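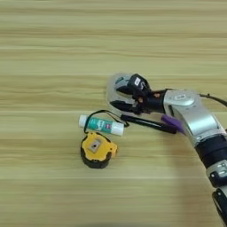

When does the Gedier Community Workshop open its new evening program?
Doors open at 6 p.m. in October, and sign-up is open now at the front desk of the Gedier Library.

GEDIER – The Gedier Community Workshop is thrilled to announce Mend & Make Evenings, a free program that gives neighbors a place to fix, patch, glue and finish all those things sitting in the hall closet waiting for a rainy afternoon. Bring the lamp with the wobbly base, the board game with the split box, the picture frame that fell off the wall in spring! There will be tools and table space, and plenty of people around who like this sort of thing as much as you do.

The idea came out of a survey the workshop ran over the summer. Of the 433 households that answered, 89 said they had thrown something out in the past year that they would have liked to repair, if only they had known where to start. Many of the written comments asked for evening hours, and quite a few asked for something children could come to as well. The new program does both.

Each evening is split into two parts. The first hour is a hands-on lesson with a set topic – measuring and marking come first, followed by paper and book repair, simple wood joints, and sewing on anything that has come loose. The rest of the evening is open bench time, when visitors can work on whatever they carried in with them. Children under 12 are welcome with an adult, and families can share a spot.

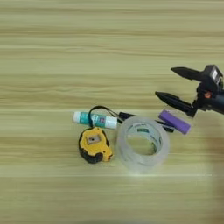 Lilel, who came to both trial evenings, told the workshop that the best part was hearing the whole room cheer when an old kitchen radio started playing again, and that the family has since been going through the garage looking for more things to bring. A second trial guest asked for stronger coffee, and the workshop is happy to report that this has been taken care of.

Materials for the lessons are paid for by a grant from the Fullach Neighborhood Fund, which also helped the workshop refinish its floor and add better lighting over the benches. Yimyam, the bakery across the street, will send over rolls and fruit buns for every evening through the end of the season. (Come early if you like the cherry ones.)

Lesson places are limited and go to Gedier residents first, with any open places offered to people from nearby towns. Open bench time needs no sign-up at all. Large power tools stay switched off during the evening hours, and items that run on gas can't be brought inside. Anything bigger than a kitchen chair should be mentioned at sign-up so that space can be set aside. 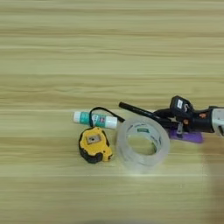
A glue stick, a marker and a tape measure on a light wooden tabletop.

The workshop is also collecting supplies in good working order. Rulers, scissors, thread, clamps, sandpaper and unopened glue are all very welcome and can be dropped off at the library during regular hours. Fabric scraps are welcome too, as long as they are clean and at least the size of a dinner napkin.

The workshop entrance is behind the library, next to the bike racks, with a ramp on the parking lot side. Printed schedules are available at the library and at Yimyam.

Media contact: Gedier Community Workshop, care of the Gedier Library front desk. Reporters are welcome to visit during open bench time and should check in at the door.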